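Surface Cleaning and Bench Reset Technician (part-time)
Hustlow Workspace Services, Tristhorpe site
Reference 522

Hustlow is hiring a technician to clean and reset the shared worktables at Tristhorpe. The site has 43 tables in two halls. Shifts start at 6 p.m. and run four hours.

Tables are used for light assembly and packing. At the end of the day they must be cleared, wiped, inspected and logged. Racks and containers remain on the table unless the shift sheet says otherwise, and the surface beside them is cleaned in place.

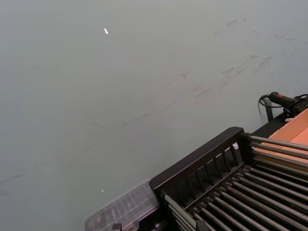
Iltanov
Bench Maintenance Lead, Tristhorpe

Matte gray tops show dark smudges and scuffs in streaks, often in a wide band. Small white scraps also count as a failed inspection. Pick up debris first, then wipe along the length of the streak. Marks that remain after two passes are entered as wear and left alone. Do not use abrasive pads.

Metal racks with closely spaced rods are dusted with a narrow brush. Do not lift a rack by its rods or slide it across the tabletop.

Duties
Clear loose scrap and wipe all assigned tables
Brush racks and check slatted ends for trapped debris
Record wear marks by table number in the Mallet log
Restock cloths and cleaner at the hall cabinets

Requirements
Able to stand for a full shift
Able to read and complete a written log in English
Prior cleaning or stockroom work preferred, not required

Training takes three shifts and is paid at the normal rate. Gloves and brushes are supplied. Closed shoes are required.

To apply, send a one-page work history to the Tristhorpe site office, Room 131, and quote the reference number. Applications close at the end of December.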